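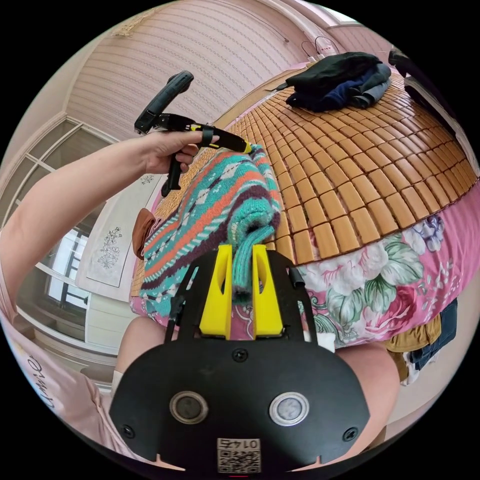
卧室竹席上的提花毛衣，袖子是青绿色的

Fudotmont小区每年夏天办一次入户开放日，报了名的人可以到几户人家里看冬衣怎么收。我去年没排上，今年提前登记，分到了下午的一组。集合点在小区东门的门房旁边，2点签到，领一张路线单，单子上写着要去的三处：地下的公共洗衣房，Dastia针织修补铺，最后是22号楼的一户人家。整个行程定的是90分钟，我们走完超了一些，主要耽误在修补铺。

带队的是Sơn Đỗ，在小区里住了很多年，开放日的路线也是他排的。他先交代了几件事：进门穿鞋套，衣柜可以看，抽屉要主人同意才能拉开，拍照不拍证件和信件。说完就下楼了。

洗衣房在地下一层，楼梯口有坡道，推车可以下去。里面比我想的凉快，除湿机开着，声音不小，说话要凑近。墙上贴了一张针织衣物的洗涤说明，字很大，内容很简单：翻面，装网袋，冷水，不拧，平铺晾。Sơn Đỗ补充说，住户最容易出问题的是最后一步，很多人图省地方，把湿毛衣挂在衣架上，晾完肩膀鼓出两个包，下摆长出一截。洗衣房后来添了几层晾网，可以摊着晾，收衣服的时候登记一下就行。

组里有人问，毛衣一季穿下来要洗几次才能收。他的说法是，贴身穿的每穿几次就该洗，外穿的一季洗一回也够，但收之前那一回不能省。领口和袖口沾的油和汗当时看不见，放上半年就发黄，还招虫。他让我们看晾网上一件白色的开衫，领子里侧有一圈浅黄，就是去年没洗直接收起来的，今年泡了两遍也没泡掉。

从洗衣房出来走到Dastia要穿过中间的花园。那天太阳很大，一路没有树荫，有位阿姨半路折回去拿伞，大家在凉亭里等了一会儿。

Dastia的门面很窄，只容得下一张工作台和一面线墙。店主接的活大多是补洞、收线头、换袖口的罗纹。她讲提花毛衣讲得最细。提花的背面有浮线，就是不露在正面的那些颜色，从一个花走到下一个花，中间是悬着的。戒指、表扣、指甲都容易勾到。穿的时候勾到，正面会突然紧一块；叠的时候勾到，往往要等到冬天拿出来才发现。她的建议是，叠这类衣服之前先把手上的东西摘掉，从袖筒里往外掏袖子的时候，手掌握拳伸进去。

她还拿出两种毛线让我们摸，一种是Zanda的粗纺线，一种是店里自己配的混纺。我摸着区别不大，她说洗过几次以后区别就出来了，粗纺的会变蓬。线墙上颜色最多的是各种绿，她说深绿、墨绿、青绿补起来最麻烦，同一个叫法，不同批次染出来都不一样，白天看着对上了，晚上灯下一看又差一截。店里的办法是先在下摆内侧补一小块试色，顾客看过再动手。

我问了换一对袖口的价钱，比买件便宜毛衣贵一点，但如果衣身还好，我觉得值得。店里的单子已经排到秋天。

在这里待得太久，Sơn Đỗ催了两次，我们才往22号楼走。

这一户的主人叫Lợi Khổng，家在朝阳的一面。客厅没有多停，直接进了卧室，冬衣都在那里收。他说家里没有单独的衣帽间，换季的时候床就是工作台，所有东西先拿到床上，看过一遍，再决定往哪儿放。床上铺着夏天的竹席，他不撤，说竹席又平又滑，叠衣服反而好用，棉床单容易跟着衣服一起跑。
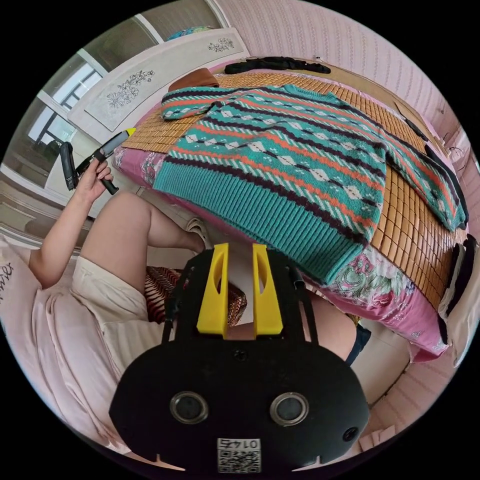 他的顺序是先大后小。厚毛衣排在最前面，摊开来看一遍，找线头，找破洞，看腋下和袖口有没有磨薄。厚毛衣占地方，先处理掉，床上就宽敞了。这一件上有青绿、橙、深紫几种颜色的横条，中间夹着白色的菱形小花，颜色都很重。粉墙、粉色印花床单，再配一个刻着灰色花枝的白床头，整个房间本来颜色就不少，这件毛衣放在上面仍然是最显眼的。

他说这种横条的毛衣有个好处，对折的时候可以拿条纹当尺子。左右两边的同一道条纹对齐，衣服就是正的，不用再拉来拉去。素色的没有参照，只能看侧缝和下摆。

叠法他讲了两种。一种是平叠，衣身朝下，两只袖子往背后折，袖子折过去以后顺着衣身往下放，再从下摆往上折三分之一，再折一次。叠出来是个方块，适合放抽屉和箱子。另一种是卷，袖子同样先折到背后，然后从下摆往领口卷。卷的好处是折痕少，坏处是厚毛衣卷出来很粗，箱子里塞不了几件。他自己厚的平叠，薄的卷。

袖子这一步，大家问得最多。厚毛衣的袖子粗，折过去会鼓起来，压下去又弹回来。他的意思是不要硬压，先把袖子里的空气从袖口方向赶出来，从肩往袖口捋一遍，然后再折。袖口的罗纹要摊平，不能团在里面，团上半年，拿出来就是一个喇叭口，洗一次才能回去。我在家一直是把袖口随手塞进去的，难怪有一件年年袖口都松。

组里一位年轻人提出来，袖子能不能交叉在胸前折。他说可以，但胸前有花的话，折痕正好压在花上，粗线的花会被压出一道印。折到背后，印子也在背后，穿的时候不明显。
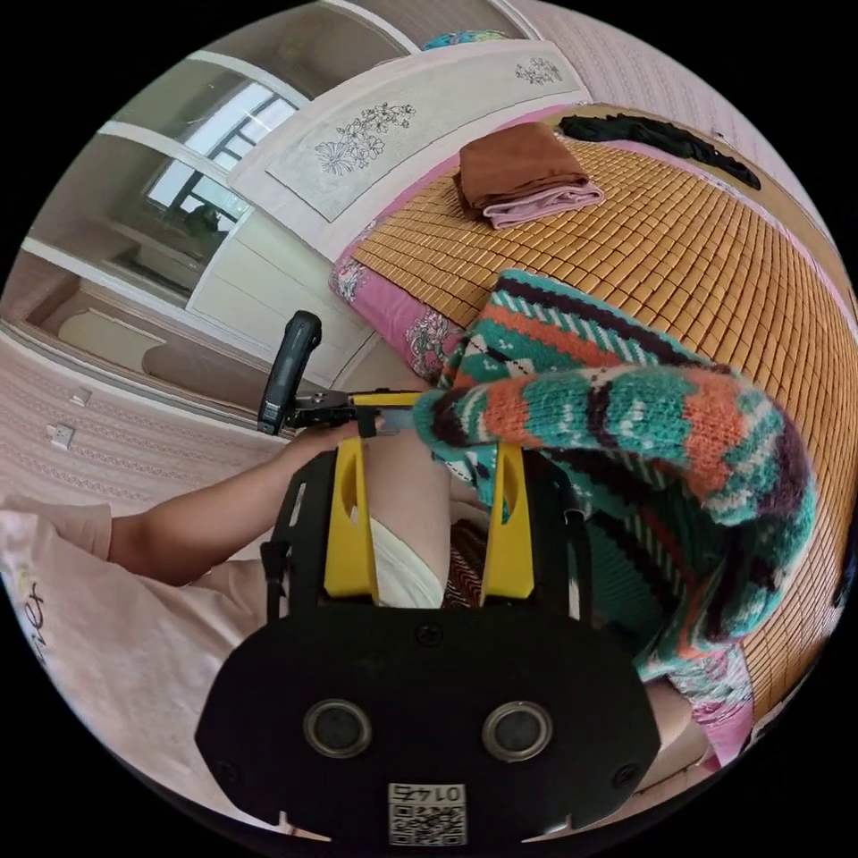
接下来说的是装箱。他用的是Nistor的布面收纳箱，3个，按人分，不按种类分。以前按种类分过，毛衣一箱，裤子一箱，到了冬天第一天降温，全家人要把每个箱子都打开。改成按人分以后，谁冷谁开自己的。箱子外面挂一张卡片，写名字和里面最上面一层是什么。最上面一层永远放最早要穿的，薄毛衣和一条长裤，厚的放在底下。1月才穿得着的那些，压在最底。

有人不同意，说厚的压底，薄的放上面，取厚的时候要把薄的全翻出来。他想了想，说到那时候薄的已经穿在身上或者挂出来了，上面是空的。这个回答大家接受了。

防虫的东西他用樟木块，装在小布袋里，不直接贴着衣服。每年换季的时候用细砂纸打一下表面，味道就又出来了。真空袋他不用，说羽绒和厚毛衣抽扁以后再也蓬不起来。这一点我保留意见，我家地方小，不抽根本放不下，抽过的毛衣挂在浴室里熏一晚上蒸汽，也还能恢复大半。

房间里有张浅粉色的沙发，离床很近。他说平时换下来还能再穿一次的衣服也会堆上去，换季那几天必须先清掉，不然分不清哪些是要收的，哪些是要洗的。这算是他家的一条规矩，床上是要收的，别的地方都不算。我觉得这条比叠法还有用。我家每次换季乱，就乱在洗过的和没洗过的混在一起，最后全部重洗。

后来又讲到箱子放哪儿。床底他不放，嫌潮气重，拉箱子的时候还会刮地板。箱子都在衣柜顶上，下面垫一层旧浴巾。梯子放在门后，要用的时候两个人一起，一个扶一个拿。窗户白天开着，他说收衣服要挑晴天，最好连着晴了几天以后的下午，屋里干。下雨天收进去的衣服，到秋天打开有一股闷味。

最后留了一点时间给大家自己问。我问的是毛衣起球要在收之前剃还是拿出来以后剃。他说收之前剃，剃完抖一抖再叠，球和碎毛不要带进箱子。另一位问有没有必要每年把不穿的清掉，他说他们家两年清一次，拿不准的放在箱子最上面，一个冬天没动过，第二年就送人。

从22号楼出来快4点了。Sơn Đỗ在楼下收路线单，单子背面可以写意见，我写了两条：一是修补铺应该单独排一场，时间不够；二是洗衣房的洗涤说明能不能印成小张发给大家。他说第二条去年也有人提过，印了，放在门房，没人去拿。我顺路去门房看了一下，确实有一摞，压在快递登记本底下，拿了两张，一张给我妈。

要去的人提前在东门门房登记，写楼号和人数，不收费。鞋套门房发，自己带也行。Dastia不用等开放日，平时下午都开，带提花毛衣去补的话，最好连备用线一起带上，新买的毛衣吊牌上一般缝着一小卷，我以前都是直接剪掉扔了的。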